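Print the Contents Where People Can Read Them
Ilham Bensaid
Thu 30 August

Secondary packaging is specified for strength, stacking and cost per unit. Legibility is usually left to whatever the converter's press happens to deliver. I think this is a mistake, and a cheap one to correct.

Plain kraft board absorbs ink unevenly. A single pass of dark ink on brown stock gives lower contrast than the same ink on white, and contrast falls further as the plate wears. Most buyers approve a proof from the first sheets off the press and never look at the last ones. In May I compared cartons from both ends of a run of 4000 ordered by Likley. The early cartons could be read at six feet under warehouse lighting. The late ones had to be picked up and turned toward the lamp.

The usual objection is that the barcode carries the data, so the lettering is decoration. Genalyn Ignacio made this case to me when she was buying board for Arar, and for a closed system she has a point. Cartons leave closed systems, though. They end up on shelves, in vans and in closets, where there is no scanner and the printed name is the only index.

My proposal is modest. State a minimum contrast in the purchase order, measured on the last 1000 pieces – the first ones will always pass. Set the product name in heavy type on at least two faces.

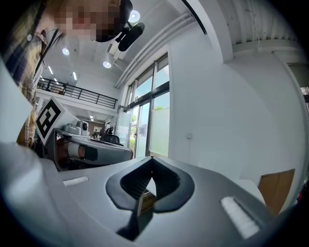
Small cartons suffer most, as the type shrinks with the panel and thin strokes fill in or drop out. Buyers tend to treat them as too minor for a print specification. Faint dark letters on a tan face, as on the little brown box in the photograph, are what that habit produces, and I would reject a proof that looked like it. A heavier typeface costs nothing on a new plate. Olatunji already asks for one on its smallest sizes, and other buyers should copy the clause.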